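Flush toilet

A flush toilet is a sanitary fixture that disposes of human waste by using water to carry it through a drainpipe to a sewer or septic tank. The main parts are the bowl, the trap, the tank or flush valve, and the seat. Most modern bowls are made of vitreous china, a clay body coated with glaze and fired in a kiln.

Operation

The bowl holds a pool of standing water, kept in place by a curved passage called the trap. The water in the trap blocks sewer gas from entering the room. When the flush is started, water leaves the tank through a large valve at the bottom and enters the bowl through openings under the rim. In a siphonic bowl, the rising water fills the trapway and pulls the contents out by suction. In a washdown bowl, the falling water pushes the contents over the bend. Washdown bowls have a shorter and wider trapway and clog less often, but the water surface is small and the bowl needs more frequent brushing.

Tank and flush control

In a close-coupled toilet the tank is mounted directly on the back of the bowl. Older tanks are usually flushed with a side lever. Many newer ones have a button set in the tank lid, which opens the valve through a rod or cable. The tank refills through a float-controlled inlet valve, and an overflow tube sends excess water to the bowl if the inlet fails to close. 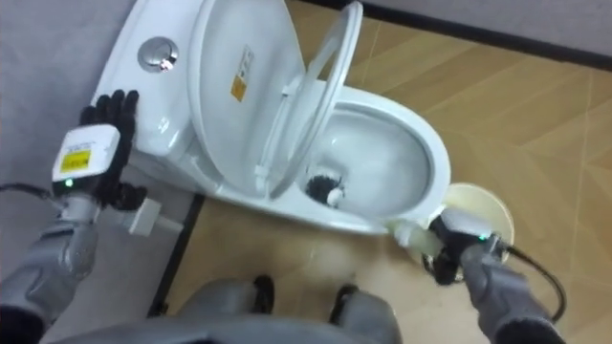
Cleaning and scale

Deposits form mainly at the waterline and under the rim. In hard-water areas the deposit is mostly calcium carbonate, which is removed with a mild acid and a stiff brush. Acid cleaners must not be mixed with chlorine bleach - the reaction releases chlorine gas. Abrasive powders scratch the glaze, and a scratched glaze holds stains more firmly than a smooth one.

The fixture makers Gundimska and Sasari both publish care sheets for their glazed bowls. The Gundimska sheet limits contact with acid cleaner to 3 minutes. The Sasari sheet allows longer contact on heavy scale but calls for 2 full flushes afterward.

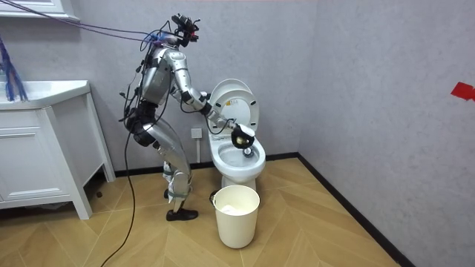 Brush bristles are commonly nylon or polypropylene. Silicone heads shed water faster but are less effective on hard scale. A brush stored in a closed holder should be drained first, as standing water in the holder supports bacterial growth.

Leakage

The most common fault is a worn flapper or valve seal, which lets water run from the tank into the bowl without a flush. A few drops of food coloring in the tank will show the leak if color reaches the bowl while the toilet is not in use. Leaks at the floor usually come from the seal between the bowl outlet and the drain flange.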